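About Hanum

Home | About | What we do | Visit | Contact

Who we are

Hanum is a small teaching-by-demonstration shop in Gronotstead. We show robots how to do ordinary jobs by hand, or by remote control, and we record it. People send us a task, we do it over and over with an arm until there's a clean set, then we hand the set over. Tidying, sorting, putting stuff back where it goes. Kitchens mostly. Some workbench jobs.

Started in August, two people and one arm on a folding table. Rosalie Oberholzer had been running crane simulators for a training school and wanted out. Amado Manalastas fixed dental chairs. Neither of us had a robotics degree and we still don't, if that matters to you then now you know. We learned by doing it badly for a good while.

First paid job was for Thongdee, 50 demonstrations of closing a drawer. Took us far too long. The second job was 225 and took less time than the first. Most of what we know about pacing comes from between those two.

How we work

Two ways, depending on the job.

By hand — you take hold of the arm and walk it through the move. Good for slow things, wiping, pushing, lining an edge up with another edge. You feel it in the wrist after an hour.

By remote — operator sits with the controls and drives the arm from there. Better for picking up small pieces. Harder to learn. New operators get 14 practice sessions before anything they record goes into a customer set, no exceptions, Rosalie checks every one.

We don't work on bare tables if we can help it. Real counters have tea on them and lids with no home. A robot that only ever saw a clean table gets confused pretty fast, so we leave the clutter in and shift it between runs. Costs more time. Worth it.

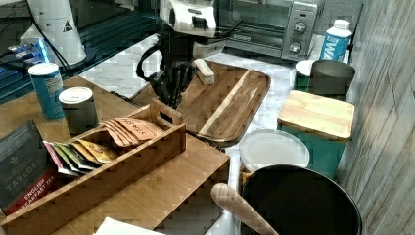 Kitchen counter, gripper over the wooden tray. Small block, close to the fingers.

Blocks and trays are where everybody starts with us. A block is dull but it's fair: you either have hold of it or you don't. The rim is the hard part. Come in too low and the fingers catch on it, come in too high and you're hunting around with people waiting. Amado likes to set trays at an angle to the counter so operators can't get lazy and repeat the same path.

Bad runs are kept seperate, labeled, and offered to the customer free. Drops, bumps, a slow approach, a grab that had to be done twice. Some want them, some don't. Dakundale asked for all of theirs and built a whole review step on it, so ask us before you say no.

The people

Rosalie Oberholzer — operations, operator training, the schedule. Final say on what ships.

Amado Manalastas — arms, grippers, cables, anything that squeaks. Also answers the phone, when he hears it.

Plus operators, part time, mostly local. Come from all over: sewing, line cooking, one from piano tuning. Steady hands and patience count for more than a resume. No gaming experience needed, we get asked that a lot.

Where things are

As of 4 Jan 2023 the biggest single set we've delivered is 693 demonstrations, all counter tasks, all done by remote. We're set up for one kitchen and one bench right now. A second kitchen is planned, waiting on the electrician.

What we don't do: software, model training, selling arms. We'll point you to people who do. We also don't do anything with hot oil or knives, please stop asking.

Working with us

Send a short note saying what the task is, what the objects are and what counts as done. That last one is the one people forget. "Put it away" isn't enough, away where? If your objects are odd, mail them, we'll mail them back.

Small jobs are fine. First-time customers get a trial batch before they commit to a full set, and we'd like you to watch it all the way through and complain while its still cheap to change.

Visits by appointment. Ring the side bell, the front one is broken.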